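Drotwood clothing swap sorts out the little ones

Anyone who has tried to keep a growing child in trousers will be pleased to hear the Drotwood children's clothing swap is back for July, with more on the racks than the organizers have ever managed before. The doors open at 9:30 a.m. in the hall behind the old Alexiou bakery, and there's a fresh pot of coffee for any parent who turns up looking like they need one (most of us, I suspect!).

This season's intake stands at 866 pieces, and 321 of those are bottoms of one kind or another: leggings, cords, track pants and a great deal of denim.
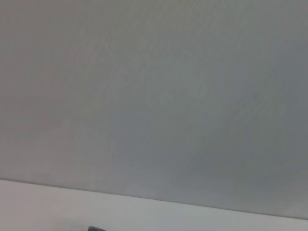
Fotis Karagiannis has looked after the sorting for 5 seasons now and still has a soft spot for the smallest sizes, which he says go out the door faster than anything else. Everything is checked for stains and missing buttons, folded, and put out by size, and if a family has nothing to bring this time around they're very welcome to come and choose a few things all the same.

Jeans are the item people ask for most, particularly the pull-on sort with a gathered elastic waist, so dear to anybody who has wrestled a preschooler into a zipper and snap on a cold morning.

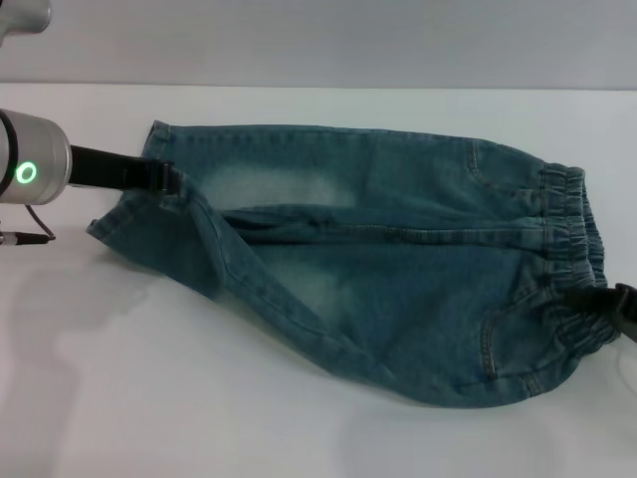
"Fold them small and fold them the same way, and you can find a size in a second," said Jong-dae Kwak, who runs the denim table and has been known to refold a whole stack after a busy half-hour, quite cheerfully, while chatting about his grandchildren. He'd love a few more pairs in the toddler sizes if you have some tucked away in a closet.

Clean donations can be dropped at the side door until 4 p.m. the afternoon before. The first 40 families through will also get a cloth carry bag, courtesy of Brikura, the colourful little fabric shop on the corner.

Contact the newsroom | © Gumeo Community News | Back to top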